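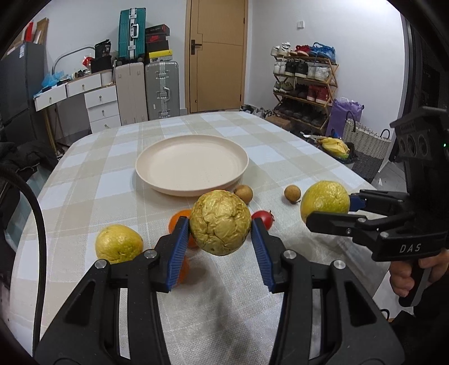
Tue 7 October

Finally dealt with the safe. I have been putting it off since June, when the keypad on the old one started needing two or three tries before it would take the code. Last week it wouldn't open for most of an evening, and I had to pull the battery, wait, put it back and try again until it gave in. The passport and the house papers are in there, so that was enough of a warning.

Drove over to Brindham in the morning. The shop there carries two makes, Nirkard and Rezende, and had a used Prukton on the floor with a dented corner. I had read up on the Nirkard beforehand and more or less made up my mind, but I looked at all three anyway. The Prukton was heavy and cheap, but the shop had only one key for it and could not say whether a second could be cut. I left it alone.

The choice came down to lock type. The Nirkard at $467 has an electronic keypad with a key override. The Rezende at the same size has a plain dial. The man at the counter said most people want the keypad because it is faster, and I said mine had been fast too until it wasn't. He didn't argue. He did say the dial needs a light hand and that people who spin it hard end up having to start over. I stood there and practiced on the display model. Missed it the first time, got it the second. After that it was fine.

Went with the Rezende. It was a bit more than the Nirkard once the shelf was added, and the shelf ought to be included in my opinion. Fire rating on the label is 30 minutes. There is a model rated for longer, but it was too deep for the closet. I measured the closet twice before leaving home and wrote it on the back of the gas bill, and then left the gas bill on the kitchen counter. Luckily I remembered the depth, which was the one that mattered.

Weight is 219 pounds empty. I had planned to bring it home myself in the back of the truck and walk it in on the hand truck. The shop talked me into delivery, and I am glad. Two men brought it at half past two, and even with their dolly they had to stop and rest at the back step. They laid plywood down over the hall floor without being asked. One small scrape on the door frame by the closet, low down. I can touch that up. I still have paint from when the hall was done, if it hasn't dried out in the can.

Bolting it down took the rest of the afternoon. There are four holes in the bottom. The closet is on the slab, so it needed anchors and the hammer drill, and the first bit I had was dull and just made dust and noise. Found a better one in the bottom of the toolbox. Three anchors went in clean. The fourth hole hit something hard, probably a stone in the concrete, and I could not get past it. The instructions say four is best and two is the minimum, so I am leaving it at three for now. Pushed on it with my shoulder from both sides and it didn't budge. I may try the fourth again with a new bit, or I may not.

The floor in there is not quite level. With the door open a little, it swung wide by itself. I put a thin steel washer under each of the front corners and that fixed most of it. Had to loosen everything and tighten it again to do that, so if I ever do this another time, the level comes out before the drill.

Moved things over after supper. It was a chance to sort. Threw out the papers for two cars I no longer own and the warranty for a dryer that went to the dump years ago. Kept the deed, the insurance policies, the birth certificates, the coins and the backup drive. The drive bothers me a little. The label says the fire rating is for paper, and the booklet says drives and discs can be ruined at a lower heat than paper can. I never checked that on the old one. I should get one of the small inner boxes made for that, or keep a second copy of the drive somewhere else. The second copy would cost less.

Put a desiccant pack on the bottom shelf. The booklet says to leave the door open for a while once a week to let the air change, and to keep anything that could tarnish in a sealed bag. I put the coins in one. I will try to air it on Sundays when I wind the clock.

The combination is not written down in this book, and is not going to be. It's in an envelope that goes in the bank box on my next trip to town. I opened and closed the thing five times with the number in my head before I locked anything in it.

The old safe is on the back porch under a tarp. The shop doesn't take trade-ins. The scrap yard will, but wants the door removed or locked open. I took the battery out, and the door is tied back with a piece of rope. Need to call the yard and ask what days they are open.

Back is sore. Hung up the drill, swept the concrete dust out of the closet and got most of it off the coats. Still have to mail in the registration card for the lock and call the insurance office to ask if they want the model number.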